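# Barnivero, second watch (spoilers after the break)

October 9, 2022

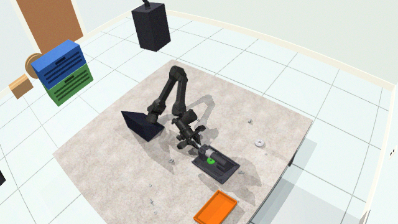
*Robot arm on its mat, dark base, long shadow. (Render.)*

Ok quick one, I have to leave in a bit and I said I'd post something about Barnivero before it drops off the rental page.

First watch was back in September. Hated it. Wrote 400 words on how much I hated it and then never hit publish, thank god. Watched it again last night with the good subtitles and I'm now at, I don't know, a strong like? With complaints.

So the setup. Mining town, two brothers, one stayed and one left, the one who left comes home with money he won't explain. You've seen this. I've seen this. The first half hour is every homecoming movie ever made, down to the slow walk past the old school. If you bail there I won't blame you.

But then the bridge sequence. No music! Just the river and the truck engine and that awful rattle in the door. I rewound it twice. Whoever did the sound on this needs a raise.

The action is where people got mad, and ok, fair. The quarry fight is silly. Guy falls off a ledge that was clearly two stories up and gets up like he tripped on a rug. And the warehouse one goes on so long I made tea. But the short fights are good, ugly and clumsy, people grabbing coats and missing. I wish they had trusted those and cut the quarry thing completly.

## Spoilers from here

The older brother knew the whole time. I missed it on first watch because the old subtitles turned his line at dinner into "it is late for the bread," which, no. In the new ones it's "you came back too late for that." Changes the whole movie! His face in the church afterwards makes sense. The letter makes sense. Even the dumb thing with the goat sort of makes sense.

Still don't buy the ending. He's had the whole movie to walk away and he picks the one moment when there are people with guns on both sides of the road. Also where did the truck go. It's parked outside the church and then it's just gone. Did I blink? Tell me in the comments if I blinked.

Oh and the songs. Three is one too many. Love the train one, fine with the wedding one, the third kills the tension dead right before the last act and I don't care how pretty the lake is.

## Which version

The cut on the rental page is the shorter one, and the color looks off to me, sort of green in the night scenes. The longer cut has the whole mother subplot put back. Haven't seen it all the way through, only the clips people passed around, but the kitchen scene alone looks worth it. Get the new subtitles either way. Really. The old ones are a different movie and a worse one.

## Also watched, fast

**Valtham** - courtroom thing, dry, good. Lead actress does more with a pen than most people do with a monologue. Middle sags.

**Stunitz** - turned it off. Might go back. Probaly won't. The dog was great.

**Yoon** - the quiet one everybody kept telling me to see and yeah, everybody was right, I cried on the couch at the bus stop part. Wants its own post. Next time if I get the time.

Ratings since someone always asks: Barnivero 3 out of 5 (was a 1), Valtham also 3, Yoon gets the full five, Stunitz no rating, didn't finish.

Ok, shoes, keys, gone. Comments are open, just mark your spoilers please.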